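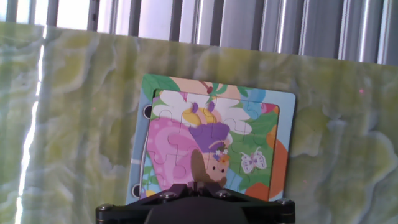
The fairy board from the Wollia puzzle book, pieces in place.

Wollia Fairy Puzzle Book, reviewed 9/17/18

I don't trust puzzle books. Most of the ones that have come through our house were bought at a till, done twice and then found in bits under the sofa. So when my sister-in-law handed over the Wollia one and said the children would love it, I put it on the high shelf for a week and hoped it would be forgotten. It wasn't.

The idea is simple enough. Each board is a cardboard tray with a jigsaw set into it, and the boards are held together on rings so you turn them like pages. Ours came from Fisholm and had 5 boards. The listing claimed 3883 happy customers, which made me wonder what the unhappy ones were doing.
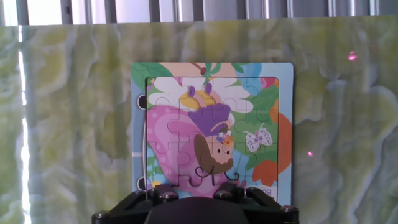 My main complaint with this sort of thing is the fit. Too tight and a four-year-old bends the knobs trying to get a piece out, too loose and the lot slides into your lap when the page turns. I expected loose. I was wrong about that, at least on the fairy, which will stand upright with her picture still together. We have turned the book over in the car more than once and lost a single piece, later recovered from a shoe. I would like to see how the trays are doing by October before I call that a pass, as cardboard edges go soft with handling.

The artwork is busy. It carries on past the pieces and over the border, leaves in one corner and a big orange shape down the side, and I'm in two minds about it. My daughter used the border to work out where things went. My son, who is younger, kept trying to match pieces to the printed bits that don't come out, and got cross.

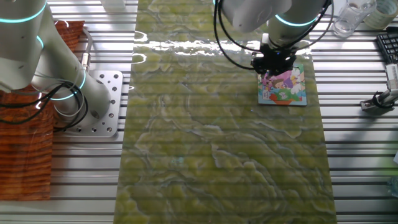 Cartoon figures, flowers and plenty of purple and pink.

If your child doesn't care for fairies there isn't much else on offer. Pereyra do a farm version of the same kind of book, with duller drawings and thicker card, and I'd have picked that one. The Valtano wooden trays are better made than either, but you can't put them in a bag and they cost a good deal more.

Storage is poor. There's no pouch and no elastic, and once a few pieces are out you need somewhere to put them. We use a sandwich bag.

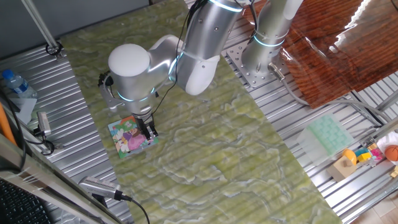
Would I buy it again?

Probably not at full price. It has lasted longer than I said it would and it does fill a wet half hour. Check the rings before you hand it over, ours had one that didn't close properly and had to be pinched shut with pliers. Three stars, and one of those is for the fit.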